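Why I stopped counting only finished folds

I promised to write more about the folding experiments in April, and then I was busy with the experiments themselves. So this post comes a little later than I wanted.

Our question was simple to say and hard to answer: does a policy learn better from long, clean demonstrations, or from short corrections made at the moment when it starts to fail? We trained 2 policies on the same base set of 1000 demonstrations. One got 200 more full demonstrations. The other got 200 corrections, most of them no longer than seven seconds. Noman Swati recorded the corrections and I did the full ones, which I now think was a mistake, as we have quite different hands.

The corrections won, but only on the first fold. On the second fold I see no difference I would defend in front of Ruben Wouters, who reads my tables very strictly. He asked me why I score a trial only at the end, and I had no good answer.

My new score, which we call the Morkano score in the lab, gives points for each stage: reaching, grasping, lifting, folding, placing. The grasp stage is where I had the most trouble to write the rule. With the blue garment, the left gripper has its fingertips at the lower left corner and the right one is at the edge of the part that looks like a sleeve – is this already two grasps, or only two contacts? For now I give the point only when the cloth leaves the table. Noman prefers to look at the gripper opening, and we will compare both rules on the old trials next.

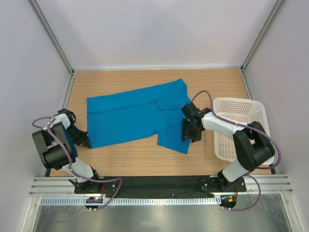
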